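Section 4: Adding your logo and saving the card

Welcome back! By now you'll have picked a layout in Staramard and typed in your name and phone number, so the fiddly part is behind you (well, most of it).

1. Tap Logo, then choose a file from your phone's gallery. A PNG with a clear background looks loveliest on the coloured templates.
2. Drag the logo wherever you fancy, keeping it inside the dotted line.
3. Tap Colours and have a play. You can undo up to 30 changes, so go wild!
4. When you're happy, tap Save and give the card a name you'll recognise later.

Note: cards stay in your Drafts folder for 90 days, and opening one starts the clock again. 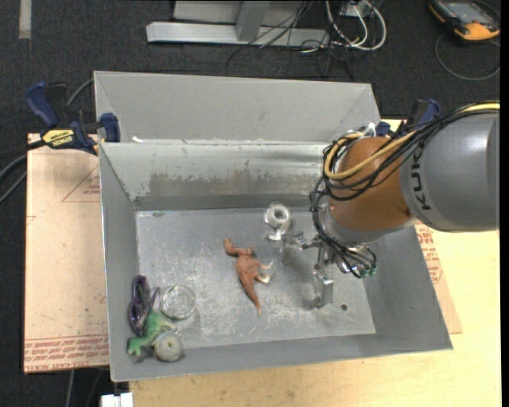 Can I put two languages on the one card?
Tap Add Side and type the second language on the back. Our own Alper Kılıçarslan keeps his Turkish details there, and the accented letters come through beautifully in the Coşkun font.

Caution: changing the template after step 2 moves your logo back to the centre, so please save a copy first.

5. To send the card to your printer, tap Export and choose Print PDF.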